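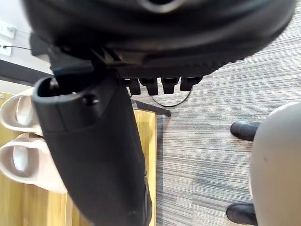

*Tall boot in black.*

# Granness Boot Dressing, Neutral and Black

Granness is a wax and oil dressing for smooth leather boots. It is made by Courtois and sold by Belasex in tins and in shop pails. It softens dry leather, slows down water and leaves a low shine that can be brushed up or left alone.

Use it on riding boots, work boots and dress boots. Do not use it on suede, nubuck or patent leather. Neutral will darken tan leather by a shade, and light colors more than that, so try it inside the top of the shaft first.

## Sizes and ordering

| Item | Color | Sold by |
|---|---|---|
| Pocket tin | Neutral | Each |
| Pocket tin | Black | Each |
| Bench tin | Neutral or black | Each |
| Shop pail, 3,000 g | Neutral only | Each |

The shop pail replaces the old 2,670 g pail. The lid from the old pail does not fit the new one. Black in the pail size was dropped in December and we have no plans to bring it back.

## How to apply

1. Brush off dirt and wipe the boot with a damp cloth. Let it dry at room temperature.
2. Take out the laces if there are any.
3. Put a small amount on a cotton cloth and work it in with circles, starting at the toe. Go over the seams twice.
4. Leave it overnight.
5. Brush with horsehair.

Tall boots should be on trees or stuffed with paper while you work, or the shaft will fold at the ankle and the wax will collect in the creases. The Vavus boot tree fits most shafts and is listed under Accessories.

Two thin coats are better than one heavy one. If the surface is still tacky the next day, too much went on. Wipe it with a dry cloth and wait a few more hours before brushing.

## Storage

Keep the tin closed and below room temperature if possible. The dressing may turn cloudy in the cold. It clears when it warms up and works the same.

## Questions and trade accounts

Retail orders and returns: Solange Lemaire. Trade accounts and pails: Régis Leblanc. Unopened tins can be returned with the packing slip. Pails cannot be returned once the seal is cut.

Page updated 15 April 2004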